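Clerkwood Makers > Members > Posts

A longer update on the two-armed build, for everyone who keeps asking so kindly at the tea urn. I've been working in the simulator all week and I'm having a lovely time, even if the bench at home is buried in cable ties.

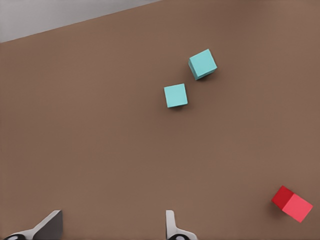

Gripper open, two cyan cubes and the red one on the table.

Szabolcs Pap talked me into plain cubes, bless him. I had wanted to start with teacups (I know, I know), but a cube forgives you a lot while you're still learning where to put the fingers.
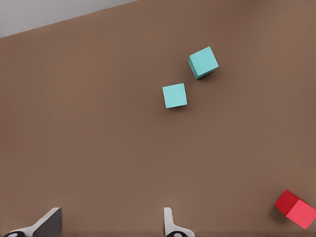
My approach is still too timid, so I've slowed the last bit down and given each try 60 seconds before it resets. Irén Bognár thinks 30 would be plenty - she is far braver than I am!

Next job is the tray, and getting both arms to share one table without arguing over the middle of it.
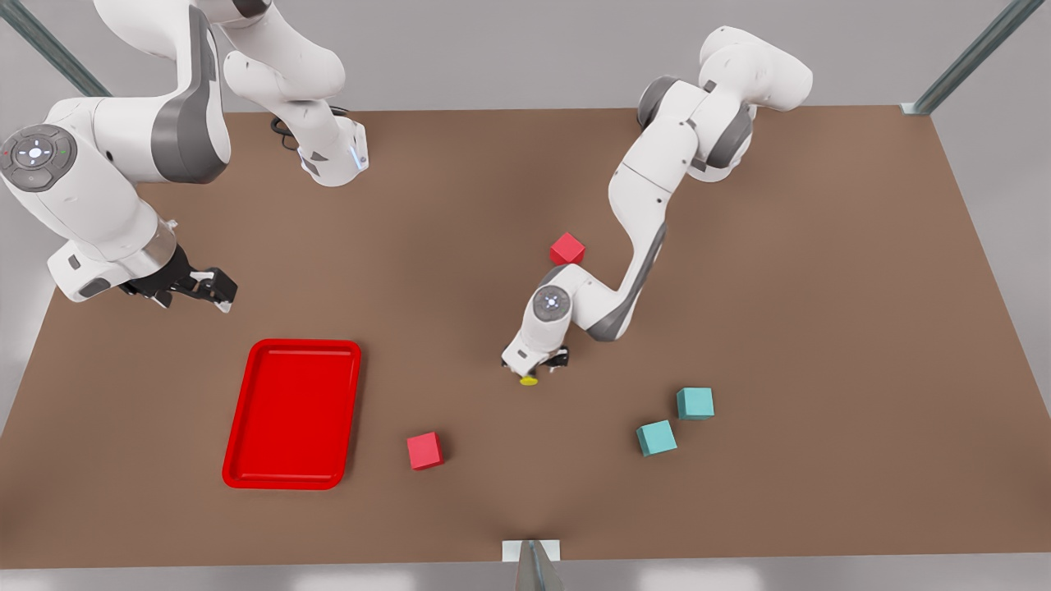 I'd like the real pair bolted down by December, if Kristóf Gulyás can spare me his drill press for an afternoon. Anyone with leftover M5 bolts, please shout - I'll trade you for plum cake.

Filed under: Robots & Automation, Member Builds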